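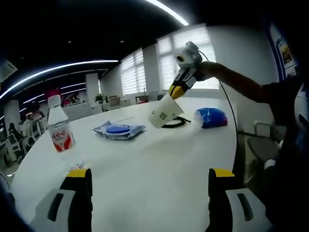 Collecting Two-Handed Manipulation Demonstrations with Hand-Held Grippers
Final Report, Student Project in Robot Learning
Authors: Arsalan Virk, Imre Bárány
Submitted: Friday, September 26, 2025

Summary

This report describes the collection of a demonstration dataset for tabletop tidying tasks. Demonstrations were recorded by people using hand-held grippers with cameras mounted on them, without a robot present during recording. The project produced 1,658 recorded demonstrations, of which 787 were accepted for training after review. The report covers the recording procedure, the choice of objects, the review rules, and the problems that caused recordings to be rejected. The training of the policy itself is the subject of a separate report by the Linder group and is discussed only where it affected decisions about collection.

1. Background and Aim

The project was carried out as part of the second-year laboratory course in Basel. The course provides each team with a pair of hand-held grippers and access to Odard, the department's storage and labeling system for recorded sessions. Earlier teams had used one gripper at a time and had limited themselves to picking an object from one marked spot and placing it on another. The resulting policies performed acceptably on those spots and poorly elsewhere.

Our aim was to gather demonstrations in which two grippers work at the same table and in which the objects are those commonly left behind after a break: paper cups, drink bottles, wrappers, lids, and bags. These objects are light, several of them change shape when touched, and their starting positions are seldom repeated. We considered them a fair test of whether a larger and less orderly set of examples would be useful to the learning group.

2. Recording Setup

All sessions took place at a white round table in an open office with large windows along one wall. The table was selected for its size. Its surface is glossy, and this had consequences described in Section 5.

Each gripper has two fingers with yellow tips. The yellow is used by the tracking software to estimate how far the fingers are open. In two-handed sessions, each gripper records its own view, so that one recording often contains the other gripper as well as the object being handled. The two streams are aligned in Odard by means of a short tapping motion at the start of each session. When the tap was forgotten, alignment had to be done by hand, and after the first week the tap was added to the printed checklist.

Cables remained attached throughout. A wireless arrangement was discussed with our supervisor but would have required firmware changes outside the scope of the course. Cable slack was allowed to rest on the table, and demonstrators were told to work as they normally would and to leave the cable alone unless it caught on something.

3. Tasks and Instructions

Three tasks were defined. In the first, the demonstrator picks up a paper cup and sets it down in a requested position. In the second, the demonstrator gathers soft packaging into one area of the table. In the third, two grippers share the work, with one holding an object while the other clears the space next to it.

Instructions were kept short on purpose. In the pilot sessions we supplied a full page of directions, including a suggested approach angle for cups. The demonstrators followed it closely, and the recordings were nearly identical to one another. For the main collection the page was replaced by a single sentence per task, and the demonstrators were left to choose their own grasp. Cups were gripped by the rim, around the body, or from above, and were tilted to varying degrees while being carried.

The starting arrangement was changed before every demonstration. We did not use a random number table for this. The person not recording moved the objects by hand, and we acknowledge that this introduces habits of its own. A review of the first session showed that bottles had been placed on the left side of the table more often than on the right, and later sessions were adjusted to correct it.

4. Review and Acceptance

Every demonstration was watched once by a reviewer who had not recorded it. A demonstration was accepted if the task was completed, if both streams were present, and if the finger tips could be tracked for the whole duration of the grasp. Demonstrations containing a failed attempt followed by a successful one were kept and given a separate label. The Linder group had asked for these, as they hoped to use the recovery portion.

Of the 1,658 demonstrations, 787 met the conditions. This acceptance rate is lower than we had planned for. The proposal had assumed that two thirds would be usable. Most of the loss came from the shared task, where a fault in either stream was enough to reject the whole recording.

A further 46 demonstrations were set aside without a decision. In these, the object slipped and came to rest in the correct place by chance, and the two reviewers could not agree on whether to count the task as completed. They remain in Odard under the label "undecided" and were not passed on for training.

5. Problems Encountered

Reflections. Late in the afternoon, light from the windows produced bright patches on the tabletop. Tracking of the yellow tips was lost most often when the gripper was held low over such a patch. Lowering the blinds reduced the effect, although bright days remained difficult. We moved the recording hours to the morning where the room schedule permitted.

Clear objects. Transparent water bottles were hard for the object labeling tool to outline, in particular when little water was left in them. The labels for bottles were corrected by hand. This took about 2 hours per session and was the largest single cost in labeling time.

Soft packaging. Flattened packages and crumpled bags tended to slide instead of lifting. Demonstrators adapted by pushing the package to the edge of the table and pinching it there. This is a sensible human solution, but the arm used by the Linder group cannot safely reach the edge from every side. Such recordings were accepted and marked, and the decision on their use was left to the learning group.

Background. The office stayed in normal use during sessions. People working at desks appear in many of the recordings — all of them had been informed and had agreed in advance. We regard the changing background as helpful to the dataset, although we did not run a comparison that would support this view.

6. Division of Work

Arsalan Virk was responsible for the recording procedure, the checklist, and the alignment of the two streams. Imre Bárány was responsible for the labeling rules, the corrections to the bottle labels, and the export from Odard. Both authors recorded demonstrations and both reviewed them. The scripts used for export were adapted from the earlier Farkas project, and the changes are documented in the course repository.

7. Remaining Work

The accepted set has been delivered. The learning group expects to report first results in November. Should the shared task prove useful, we recommend that the next team record fewer sessions of the single-cup task, for which additional examples appeared to bring little variety after the first several sessions. We also recommend a matte cover for the table, a second review of the undecided recordings by a person outside the team, and a revised tap procedure that can be repeated partway through a long session, as the two streams were found to drift apart in the longest ones.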